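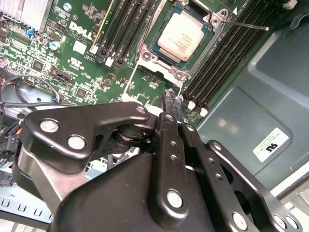

Ayanda Mathebula

Relstead writes the software between "the robot should pick that up" and the robot picking that up. It sounds like a small gap. We have been working in it since November 2016 and have not yet seen the far side.

I started the company with one desk at home and a contract from a firm called Boltley, which had bought an arm, mounted it, admired it for a while and then asked me why it kept stopping halfway through a move. The answer was in the planner. It had been told to avoid a cabinet that had been moved to another room the previous spring. I deleted the cabinet, sent an invoice, and had a business.

What we make now comes in two parts, and both have names because customers kept asking what to call them.

Guerra is the planner. You give it a goal and a model of what's in the way, and it works out a path for the arm and the fingers that doesn't go through anything. It was written for tight spaces with a lot of small, breakable things in them, and most of the work we take on these days is of that sort: electronics teardown, board handling, parts recovery from old servers. A server board is a good test of a planner's manners. There are memory slots standing up on both sides of the processor socket, a lever sticking out, cables that go where they like, and a pair of closed fingertips has to come in over all of it without leaning on anything. Guerra plans with the whole gripper, every link and bolt head. An earlier version planned with a tidy box drawn around the gripper, and the box refused to go anywhere interesting.

Rivano is the perception side. It looks through the wrist camera and tells Guerra where the socket is, which way the board is turned and how sure it is. The last item took us longer than the other two together. Black slots on a green board are easy enough. Shiny metal is a nuisance, thin wires are worse, and a cable lying across a board looks a lot like part of the board until you push on it. When Rivano isn't sure, it says so, and the arm backs off and takes another look from a different angle. Customers find this slow. They find it less slow after their first bent pin.

We also build the dull tools around both: a log viewer, a replay program that lets you scrub through a failed move from the camera's side and the planner's side at once, and a calibration script that has been rewritten 3 times and is due again. We use the replay program more than anything else we own. If you hire us, you get a copy, and you will probably use it more than anything else too.

How we work: send us your hardware list and a description of the job, in plain sentences. We'll write back with questions. If the job is possible we come out for a week or so, watch it being done by hand, and set up a first version that does one thing. Removing a processor, say, and only that. Then we run it 200 times and read the logs, all of them, including the good runs, which is where the near misses are kept. After that we talk about the second thing.

We don't sell arms or grippers. We have opinions on them and will share these for free, often before being asked. We don't do demos with music. We turned down a job last year that would have had an arm pouring drinks at a trade show, partly on principle and partly after thinking about the carpet.

As for size, we fit around one table if two of us eat standing up. Everyone writes code and everyone does time at the bench, me included, and my fingertips are in better shape than the gripper's. The bench is in the back room, past the shelves of old boards. People have started leaving dead servers outside our door, and we would like that to continue, within reason. Please take the drives out first.

Our customers are mostly small outfits that recycle or repair equipment, plus two university labs who know more theory than we do and break more cables. The longest running installation has been going for almost 50 months. It still asks for a second look at one particular kind of heatsink. We've been out to see it twice and have come to think it has a point.

If you're looking for work, we take on a new person when there's too much to do and enough money to pay for it, and those two have overlapped less often than you'd hope. Write anyway. Tell us about something you got wrong and how you found out. A page is plenty. We had one that ran to 30 and it was good, but still.

Page last revised Apr 11, 2022, mainly to take out a paragraph about our vision.

Relstead | Contact: use the form or write to the office | © 2022 Relstead. All rights reserved. | Back to top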